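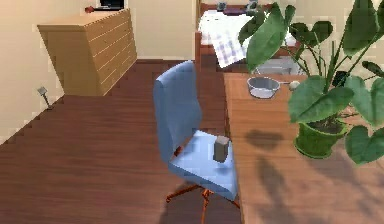 Bedroom sim, block on the chair seat, desk to the right

Thread: Sim first or hardware first for a desk-height arm?

koval_o
21 August 2020
I'm building a small arm on a rolling base at home. The first task is to pick a gray block off an office chair and put it on the desk. The base is a Grernico kit and the arm is my own. I modeled the room before cutting any more aluminum. Grasp planning runs, but the approach fails in 133 of 300 trials. Most failures are the forearm clipping the backrest. Block pose is randomized on the seat, chair yaw is fixed.

jxu_bench
What collision shape is on the chair? If it's a single convex hull, the space over the cushion is filled in and the planner sees a solid lump. Split it: seat, backrest, base.

koval_o
Single hull. That would do it. Splitting it tonight.

Petro P.
I'd stop there and build the arm. I spent a whole November tuning contact friction in Lelten and none of it carried over. A real cushion compresses. Yours is a flat blue square.

jxu_bench
Friction, agreed. Reach and clearance do carry over, and those are what she is testing. A wrong link length is cheaper to find now.

Petro P.
Cheaper if the model matches the room. Has anyone measured that chair?

koval_o
Seat height and desk height, yes, with a tape. Backrest curve by eye.

hirano_k
Two things. The plant will matter if you use a depth camera — the leaves hang well out over the desktop and thin stems give ragged depth. Put a keep-out box around the whole plant, pot included. Also, the metal pot farther back on the desk needs its handle in the collision model. I left one off once and the wrist went straight through it in sim.

Petro P.
Or move the plant.

hirano_k
It will get moved back.

koval_o
Split hull is in. Same seeds, 300 trials, 2 failures, both with the block close to the desk side of the seat. The elbow gets too near the desktop there. I'll try a steeper approach angle, then run 1,000 with the chair yaw unlocked.

Petro P.
Fine. Still want to see it on a real cushion.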